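Soltley Shared Workshop, project updates, 14 March 2022. Posted on behalf of the members by Fletcher Tautahi. (1/9)

The tabletop arm build has moved from the software bench to the main work area. The purpose of this stage is to have the arm handle ordinary household items on a surface of fixed layout. (2/9)

Drawer work is the present priority. The program under test is called Drasberg. It directs the gripper down into an open wooden drawer to take hold of a small package. Approach height and finger angle are set separately for each attempt. (3/9) 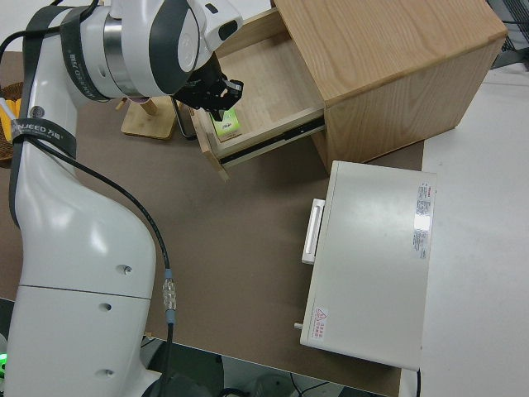
The target for this task is 200 logged attempts. Members are asked to enter every attempt in the shared log, including those stopped by hand. Incomplete entries will be returned to the member concerned. (4/9)

Speed remains limited to 100 millimeters per second whenever the gripper is below the drawer rim. Requests to raise this limit should be made in writing and will be considered at the end of March. (5/9)

The second program, Bimard, concerns picking up and setting down items across the tabletop. Plates are the more demanding case. A plate must be returned to the rack upright, and the gripper must clear the posts on the way out. (6/9)

The layout is to be restored at the end of each session. Positions are recorded on the Arellano sheet kept with the log. Substitutions are not permitted while a series of attempts is open, as they make the earlier entries difficult to compare. (7/9)

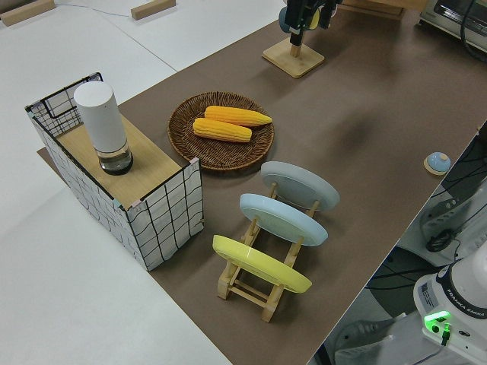
Tabletop layout with storage box, corn in basket, and plates in the dish rack.

Bench sessions are limited to 6 members. Those wishing to attend should reply to this thread with their preferred time and should read the safety notice before arrival. Cables on the floor beside the table are not to be moved without approval. (8/9)

The attempt log and the current settings for both programs will be made available to all members. Corrections to the settings should be sent to Fletcher Tautahi. (9/9)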